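Can it do the washing-up yet? An afternoon with Faizal Raju
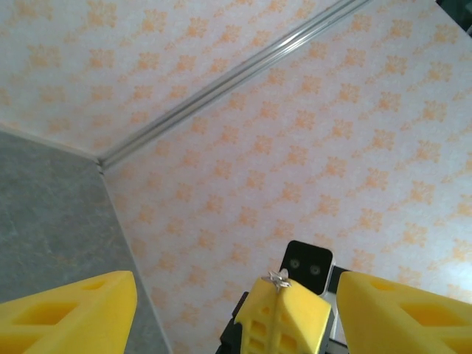 Photo: Kusura workshop

Faizal Raju has made tea before I've got my coat off, and he's laughing at my first question, the one everybody asks him. "Not yet! Ask me about wiping a worktop and I'll be more cheerful."

He has spent three years at Kusura teaching a pair of yellow fingers to tidy up after people, in and out of mock-up corners done up with flowery wallpaper and grey stone-look surfaces. "My mum's kitchen has patterns everywhere," he says, "so why would we practise in a white box?"

Cups go well, he tells me, and cutlery is coming along (slowly, and with a good deal of clatter). Folding is another matter. "We've logged 1,685 goes at a tea towel, and I'd still rather you did it." Shelf-stacking for the Marmont shops starts in October, and he's a bit nervous about the crisps.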